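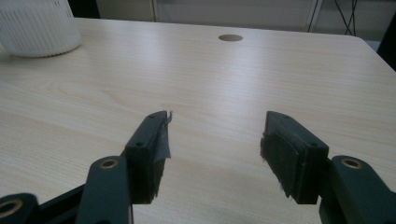 1/ Wednesday, January 30, 2019. Big day for me, I have finally sorted out the work table. It had tea rings, three dead pens and a Kiltton catalogue on it in December and they were all still there this morning!

2/ Pale wood tops show everything, by the way. I went over it with a damp cloth and a bit of washing-up liquid, then a dry one. The grubbiest bit was the rim of the cable hole (crumbs. so many crumbs).

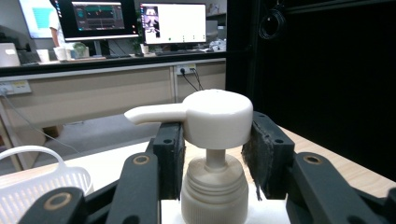
3/ Next up, the pump bottle. I'm weirdly fond of these, the long spout is so much nicer than those stubby ones. Gunk loves the grooves round the collar though, so old toothbrush, warm water, scrub.

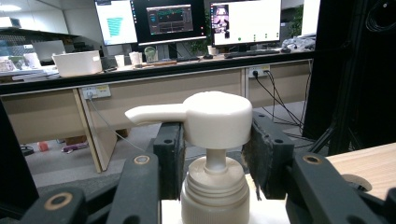
4/ Refills: I get the Lokora hand soap, the 700 ml pouch. Tried the Oláh one before Christmas and it was too thick, you had to lean on the pump with your whole arm.

5/ And then there's the little white basket with the handle, which I love. Pump bottle lives in there from now on

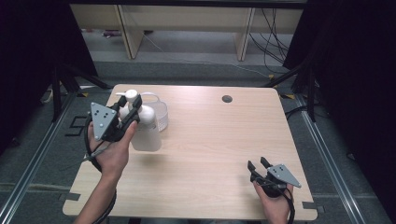 and so does the hand cream, once I find it. Might get a second basket for the shelf if Mekus still do them. Anyone been in lately?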